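Bench and Fixture Inspection Checklist, Assembly Room 4
Site: Rustura
Checklist revision: July issue
Inspection date: April 16, 2019
Result: Accepted with comments

Scope

Covers the work tables, the clear acrylic plates with upright metal rods (rod stands), loose paper on the tables, and overhead lighting. Electrical outlets and the compressed air line are on separate sheets. Mark each line OK, COMMENT or FAIL. A FAIL on any line in Section B takes that stand out of use until it has been checked again.

Section A. Table surface

A1. Top clean, free of grit and metal chips. OK
A2. No lifted laminate or open seams at the edge. COMMENT
Seam at the rear of table 2 has opened over a length of 60 mm. No sharp edge. Re-glue at the next shutdown.
A3. Table does not rock under hand pressure at any corner. OK
A4. Top wiped with a damp cloth and dried before stands are set down. OK
A5. No solvent containers on the top. OK
Acetone and alcohol both attack acrylic. Keep them in the cabinet by the door even when in daily use.

Section B. Rod stands

B1. Plate free of cracks, especially around the rod. FAIL (one stand)
Stand 37 has a hairline crack running from the rod hole toward the nearest corner. It does not reach the edge. Stand tagged and moved to the hold shelf. Do not fill the crack with adhesive. The plate is to be replaced.
B2. Plate edges smooth, no chips. OK
Edges are cut and flame polished by the supplier, Szilágyi. Check by eye first, then with a gloved finger. A clear plate on a white top is easy to miss, so run the finger along all sides.
B3. Rod firmly seated, no play when pushed lightly sideways. COMMENT
Two stands had slight play. Retightened and rechecked the same morning. If either comes loose again before the next inspection, replace the screw as well.
B4. Rod upright by square. OK
Limit is 1 degree in any direction. Use the small steel square from the Skellia kit. Do not judge by eye through the plate; the thickness of the acrylic shifts what is behind it. Photographs are not accepted as evidence for this line.
B5. Rod end rounded, no burr. OK
A burr on the top end is a hand hazard and also scores the bore of any part placed over it. Remove with fine abrasive, away from the plate.
B6. Rod surface clean and bright, no rust or adhesive residue. OK
B7. Plate sits flat on the table, nothing trapped underneath. COMMENT
Stands were found resting partly on paper in two places. A plate on the edge of a sheet is not flat and will slide when pushed. Clear the sheet before work starts.
B8. Protective film removed from both faces. OK

Section C. Paper on the tables

C1. Only the current work sheet on each table. COMMENT
Old sheets were left on table 3. Removed.
C2. Sheets clear of the stand positions. COMMENT
See B7. Use the wall holder. Holders are the Drarurero clip type and take one sheet each.
C3. Print legible at working distance. COMMENT
The footer on the work sheet is too small to read from a seated position. Request a larger print size at the next issue. The body text is acceptable.

Section D. Lighting

D1. All overhead fixtures working. OK
D2. Light level at table height. OK
Lowest reading 296 lux, table 4, near side. Room limit is 250 lux.
D3. Glare on clear plates. COMMENT
Overhead fixtures reflect off the face of the plate and can hide scratches or a crack. Turn the plate through a quarter turn during the B1 check and look again. No change to the fixtures is requested.

Section E. Hand clearance

E1. Free space around each rod sufficient for the hand or tool in use. OK
E2. No upright rod within 100 mm of the table edge. OK
E3. Eye protection worn when leaning over uprights. OK
Glasses are in the drawer under table 1. Scratched pairs go in the bin, not back in the drawer.

Open actions

Table 2, rear seam: re-glue.
Stand 37: replace plate, inspect again under B1 to B4 before release.
Work sheet footer: increase print size.
Paper placement: repeat check of B7 and C2 at the end of the week, all tables.

Copy to be kept with the room file. Previous checklist may be discarded once the open actions have been carried over.
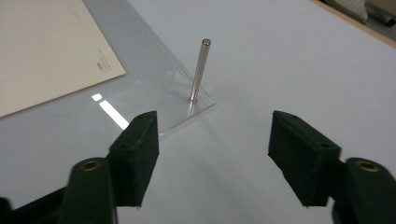
Ref. B7, C2, D3: clear plate overlapping edge of paper sheet, with overhead light reflected on plate face.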